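Last updated: 13 August 2021

To: Dubey Hall kitchen list
Subject: Re: Plates and trays for the shared lunch

Replying to the list because two other people wrote to me with the same question.

> We are setting up for the July lunch group again and I can't find any
> written instructions for laying the trays. Last time every table did it
> differently and the return rack was a mess. Do plates go on the trays
> before or after the food is served? And are we still using the wooden
> handled forks, or did those get put away? Also, is it true that the
> Drerano plates chip if you stack them?

There were instructions, but they were taped inside the old cupboard and went out with it. I have written down what we do now.

First, the plates. They are the plain white ones. Yes, Drerano plates will chip, mostly at the rim, and mostly when somebody sets a stack down hard. We own 300 of them and I would like to keep it that way. The last order came to $1,938 with delivery, and the price has gone up.

Pick up one plate at a time and turn it on edge under the light before it goes out. 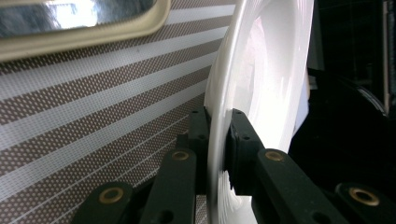
Run a dry cloth along the rim as you turn it. A chip will catch the cloth even when you can't see it. Chipped plates go in the gray bin by the door, not back on the shelf. A dull film is only hard water and comes off with vinegar.

Do not stack more than twelve. I know the shelf is tall enough for more.

Second, the trays. We have 118 of the Fletaner trays that are fit to use. The rest are warped and slide around on the tables, so I pulled them. If you find one that rocks when you press a corner, pull that one too and leave it on the counter with a note.

Wipe the table before any tray goes down. Crumbs under a tray scratch the white tops, and the scratches hold dirt. Use the Pesevix spray and a soft cloth — no scouring pads, please. Get into the line where the top meets the wood-colored strip at the edge, as that is where juice collects.

To answer the question about order: the tray goes on the table first, then the fork, and the plate comes last, with the food already on it. Carrying a full plate on a tray across that floor is how we lost six in one afternoon.

The forks with the wooden handles are still in use. They were put away for a while when the handles started to look dry, and a light coat of mineral oil fixed that. Do not leave them in the sink and do not put them in the machine. Lay the fork inside the tray, toward the back, so it doesn't get knocked off when people sit down. 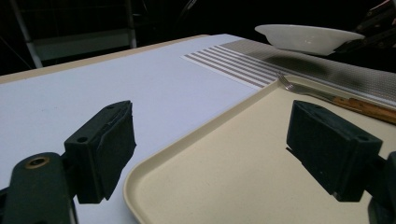
AFTER THE MEAL

Forks come off first and go straight into the tub of warm water. Wash them by hand and dry them right away.

Plates get scraped, then racked on edge with a gap between each one.

Trays get wiped on both sides and stood up to dry against the wall — if they go away damp they smell by the next week.

I will print this and tape it up inside the new cupboard. If something is wrong or missing, reply to the list before then.

3 replies | 0 shares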